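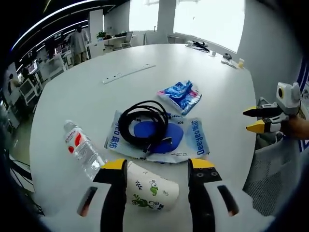 Continuity Editor, Lirthorpe Series (part-time, fixed term)
Pimstead Press
Posted May 24, 2019

Pimstead Press invites applications for the position of Continuity Editor for Lirthorpe, its shared-world fantasy series. The editor will be responsible for the internal consistency of all novels, novellas and short fiction set in the Lirthorpe world, and will report to the Series Director, Parisa Farahani.

About the series

Lirthorpe is written by several authors working from a common set of maps, calendars, family trees and histories. Most of the published fiction takes place in the river city of Sokel and the hill provinces to its north. The second cycle, now in preparation, moves the action to the coast for the first time and is set two generations after the fall of the Sokel regency. Authors have considerable freedom in plot and character. They do not have freedom to move a mountain range, revive a dead monarch or change the cost of a spell, except by written agreement with the Series Director.

The reference materials consist of a series guide of 187 pages and an index of 3687 entries covering people, places, religious orders, languages and magical practice. The index was compiled over many years by different hands, and its spelling of names in the northern dialect is not consistent. Correcting this will be among the first duties of the post.

Duties

The Continuity Editor will:

Read each manuscript at outline, first draft and copyedit stage, and report in writing on conflicts with published work.
Maintain the series guide and the index, and issue revised copies to all contracted authors.
Answer authors' questions on travel times, rank and forms of address, the lunar calendar, and the limits placed on each school of magic.
Prepare the glossary and pronunciation notes for each volume.
Work with the map artist on the new coastal charts, including the harbor plan of Sokel, which must agree with the street names given in the first cycle.
Keep a record of every exception granted – including those granted before the appointment, so far as they can be recovered from correspondence.

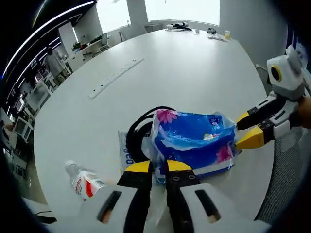
The editor does not acquire manuscripts and does not comment on prose style unless asked to by the author or by the Series Director.

Requirements

Applicants must have experience editing long-form fiction, either in-house or freelance, and must be able to show that they have worked on at least one series or shared setting. Close familiarity with secondary-world fantasy is expected. Prior knowledge of Lirthorpe is welcome but not required; shortlisted applicants will be sent the first two novels and given time to read them.

Some training in history, linguistics or cartography would be an advantage. Authors who are currently under contract to the series may not apply.

Terms

The appointment is for 24 months, beginning in October, at three days a week. The work may be done remotely. The editor will be expected to attend the authors' meeting held each year at the Pimstead offices, for which travel and lodging are paid. The salary scale will be sent on request.

The post is supported in part by the Golestani Bequest, and the holder will be asked to submit a short annual report to its trustees.

How to apply

Please send a cover letter, a résumé and the names of 3 referees. Applicants should also enclose a continuity report of no more than two pages on any published fantasy novel of their choice, other than a Lirthorpe title. The report should identify errors or contradictions in the text and propose the least disruptive remedy for each.

Shortlisted applicants will complete a paid exercise using an unpublished Sokel story, followed by an interview with the Series Director and the Managing Editor, Dénes Kelemen. The contents of the exercise are confidential, and applicants will be asked to sign an undertaking to that effect.

Applications should be addressed to Mr. Kelemen and marked "Continuity." Questions about the duties of the post may be sent to Ms. Farahani. Manuscripts and story proposals sent with an application will be returned unread.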